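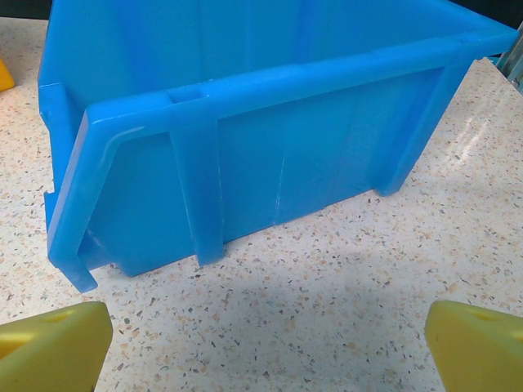

# Milbridge parish allotment records

Plot rents, tenancy changes and waiting list entries for the Milbridge allotments, typed up from the old ledgers. Maintained by Frøydis Kvam. Last full check 24 Jan 2018.

## Files

- `rents.csv` - one row per payment, 901 rows
- `tenancies.csv` - start and end of each tenancy, by plot
- `waiting.csv` - names replaced with a number, order kept
- `notes.txt` - margin notes that didn't fit anywhere else

All files are UTF-8, comma separated, with a header row.

## Columns in rents.csv

| Column | Meaning |
|---|---|
| `plot` | plot number as written in the ledger |
| `size` | area in square yards, usually 300 |
| `due` | rent due, in pence |
| `paid` | rent received, in pence |
| `book` | ledger 1 or 2 | 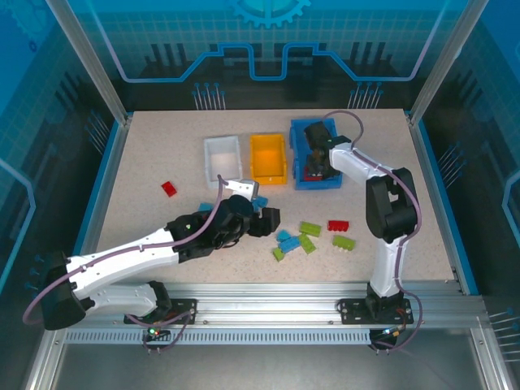 ## Known problems

Plot numbers changed when the Stedlow Lane end was redrawn. Ledger 1 uses the old numbers and ledger 2 the new ones. Don't join on `plot` alone - use `plot` and `book` together.

Half plots are written as 14a and 14b, so read the column as text.

Ten rows have a blank `paid` field. The ink has run and I would not guess. A blank is not the same as 0, which means the clerk wrote "nil".

January payments are sometimes entered under the year before. I left them as written.

## Use

Free to use and copy. Please keep this file with the data. Corrections are welcome if you can give the ledger and page. The Demissie plots (old 31 to 34) still need a second reading.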